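Daladis bench support
Ticket: marker blocks and sheet, black table
Opened by: Marcelle Courtois
Opened: 22 September 2024
Status: waiting on reporter

Problem
The printed sheet creeps on the tabletop. When a block is laid down next to it, the paper moves with it and the positions have to be set again. It has happened on 3 sessions since July.

Checked so far
Wiped the table with a dry cloth. No change. Swapped the sheet for a fresh print on heavier paper. It still slides — a bit less than before.
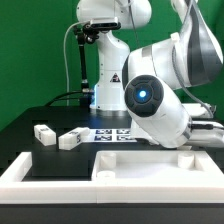

Two blocks at the left, the right one nearly touching the sheet.

The table finish is glossy and I think that is most of it. The tray along the front edge is not part of the problem, so please leave it where it is.

Reply from support
Tape the sheet down at the corners with matte tape and keep the tape off the printed squares. Glare on tape can spoil a marker reading.

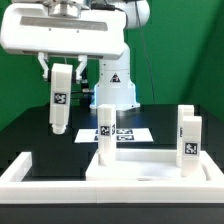 Also check the peg end of each block. The ridges pick up grit, and a gritty peg will drag on paper. Brush them out with a soft brush — no solvent, it lifts the print.

Update from Marcelle
Corners taped, pegs brushed. Will run up to 3000 placements and report back. Please keep the ticket open until then.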